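How Does a Roof Keep the Rain Out?

Building and Homes, for readers in Years 4 to 6

Most people don't look at a roof very often. It sits up there through the heat, the wind and the hail, and you only think about it when a drip lands on the kitchen floor. A roof is made of several layers, and each layer has a job to do.

We'll start with the shape, then go through the layers from the outside in, and finish with where the water goes once it leaves the roof.

Why roofs slope

Water runs downhill. If you pour a cup of water onto a flat tray it spreads out and sits there. If you lift one end of the tray, the water runs to the other end. A sloping roof works the same way. Rain lands, gravity pulls it down the slope, and it drops off the low edge.

The steepness of a roof is called its pitch. A roof with a steep pitch sheds water fast. In places with heavy snow, a steep pitch can also help the snow slide off before it piles up. A roof with a low pitch sheds water slowly, so it needs a covering with very few gaps in it.

What about flat roofs? You might have one on your school or on the shops near your house. Most flat roofs aren't completely flat. They have a small slope that is hard to see from the ground, enough to move the water towards a drain. They are covered with a waterproof sheet that is sealed where the pieces join.

The bones of the roof

Under the covering is a frame. In many houses the frame is made of timber, and in others it is steel. The sloping pieces are called rafters. In newer houses the frame often comes as trusses, which are big triangles made in a factory and lifted into place by a crane.

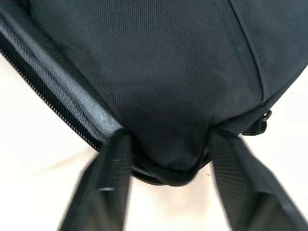

Triangles are used so much in roofs for a good reason. If you make a square out of four ice cream sticks and join the corners with split pins, you can push it over into a diamond. Make a triangle out of three sticks and it stays the shape you made it. The sides would have to bend or break before it could change. A roof has to hold up its own covering, and sometimes wind and snow push on it as well, so builders want a shape that won't fold.

Across the rafters or trusses go long, thin strips called battens. The battens run sideways, in rows, from one end of the roof to the other. They give the builder something to fix the covering to. The spacing of the battens has to match the size of the tiles. If the rows are too far apart, the tiles won't overlap enough.

The covering

There are many kinds of roof covering. Some common ones are:

Clay tiles. These are shaped from wet clay and baked in a very hot oven called a kiln. People have been making them for thousands of years.

Concrete tiles. These are made in a mould from sand, cement and water, usually with a colour added.

Metal sheets. Corrugated steel has waves in it. The waves make a thin sheet much stiffer, and they give the water channels to run along.

Slate. Slate is a stone that splits into thin, flat pieces. It can last for more than a hundred years if it is good slate and it was put on well.

Shingles. These are thin, flat pieces laid in rows. Some are wood and some are made from a mat coated in asphalt. Asphalt shingles are common in Canada.

Tiles, slates and shingles all work by overlapping. The builder starts at the bottom edge of the roof and works up. Each new row covers the top of the row below it. Rain runs off one tile and onto the face of the next, and it never meets an open edge pointing uphill. Feathers on a duck's back overlap in much the same way.

If you started at the top and worked down, the laps would face the wrong way and the rain would run straight in under each tile.

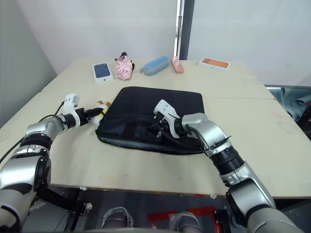
BROSTHORPE, December

Aqeel Gilani has been a roofer for 42 years. He runs Alcantara Roofing with his niece, and they were putting new tiles on the Brosthorpe library when we asked him some questions.

How many tiles does a roof need?

"It depends on the roof and on the tile. The little shed at the back of the library took 500. The front porch and the reading room together took another 1,000, and then there's the main hall, which we haven't started."

What time do you begin work?

"In summer we're on the roof by 6 in the morning. By the afternoon the tiles are too hot to kneel on. In winter we wait for the frost to melt."

What is the hardest part?

"The corners and the edges. Anyone can learn to lay the middle of a roof. Where two slopes meet, or where there's a chimney, every tile has to be cut to fit and there's a lot of measuring."

Do you get scared of heights?

"I'm careful. We have rails along the edge, and we wear harnesses clipped to an anchor. I wouldn't go up without them and I don't let anyone else go up without them."

The layer you can't see

Wind can push rain sideways, and sometimes even up the slope. A little of it may get under the tiles. Builders plan for this by putting a sheet below them called sarking in Australia and underlay in many other places. It is laid in overlapping strips, starting from the bottom, the same as the tiles. Any water that gets past the covering lands on the sheet, runs down it and comes out at the gutter.

Some kinds of sarking have a shiny side. The shiny side reflects heat, and that helps keep the house cooler in summer.

Below that, lying on top of the ceiling, you will often find insulation. It looks like thick, fluffy blankets. Insulation doesn't keep rain out. It slows down heat, so the warmth stays in the rooms in winter and stays out of them in summer. Insulation doesn't work well when it gets wet, which is another reason to keep the roof in good order.

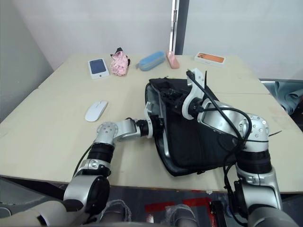 Black bag with a grey lining, open on a table.

Tricky places

Most leaks don't start in the middle of a slope. They start where the slope is interrupted.

The ridge is the line along the very top, where two slopes lean against each other. It is covered with special curved or folded pieces called ridge caps.

A valley is the opposite. It is the line where two slopes meet and point inwards, like an open book. A lot of water runs down a valley in a storm, so there is a metal channel underneath to carry it. Leaves like to collect in valleys. When they do, the water backs up behind them and can spill sideways under the tiles.

Chimneys, skylights and pipes all poke through the roof. Around each one, the roofer fits thin pieces of metal or flexible sheet called flashing. Flashing is tucked under the covering on the high side and laid over the covering on the low side. Can you work out why? Think about which way the water is coming from.

Nails and screws make holes too. On a metal roof, the screws usually have a small rubber ring under the head. When the screw is tightened, the ring squashes flat and seals the hole.

Where the water goes next

At the bottom of the slope is the gutter. A gutter looks level from the street, but it has a slight fall towards one end. At that end is a downpipe, which takes the water to the ground.

From there it might go into a stormwater drain, a garden bed or a rainwater tank. In the town of Ganoreck, a lot of houses aren't connected to a water main. The rain that falls on the roof is the water people use for washing and cooking, so they clean their gutters often and fit mesh to keep leaves and possums out.

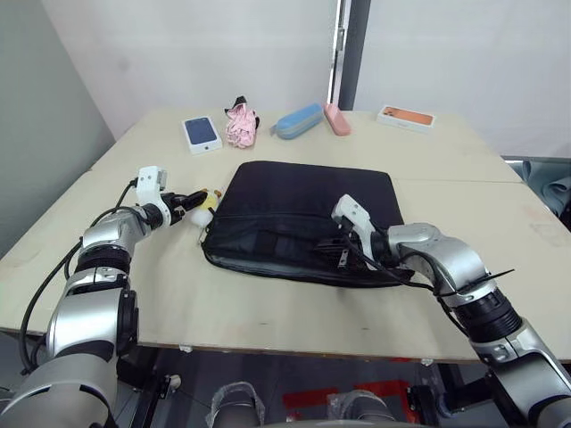 Photo: Adel Filali

Try it yourself

You can build a small roof at a table. You will need:

a shoebox lid or a baking tray
a thick book
sheets of thin plastic, such as an old folder, cut into rectangles
sticky tape
a paper towel
a spray bottle or a small watering can

Lay the paper towel on the tray. Tape your first row of plastic rectangles along the bottom edge, with the tape at the top of each one. Tape the second row a bit higher, so it hangs over the tape of the first row. Keep going to the top. Where two rectangles meet side by side, make sure the one above covers the join, like bricks in a wall.

Lift the top end of the tray onto the book and pour a little water at the high end. Wait a minute, dry the plastic, then peel it back and check the paper towel.

Now do it again with the tray nearly flat. Then try it with the rows overlapping the wrong way. Write down how wet the paper towel was each time. If you use a shoebox lid it will go soggy after a while, so do the steep test first or ask for a second lid.

Don't climb on a real roof to look at the tiles. You can see plenty from across the street, and from an upstairs window if there is one nearby.

Words to know

Batten: a thin strip that the roof covering is fixed to.
Downpipe: a pipe that carries water from the gutter to the ground.
Flashing: thin material that seals the gap around a chimney, pipe or skylight.
Pitch: how steep a roof is.
Rafter: a sloping beam that holds up the roof.
Ridge: the top line of a roof.
Sarking: a sheet under the covering that catches stray water.
Truss: a frame made of triangles.
Valley: the line where two slopes meet and point inwards.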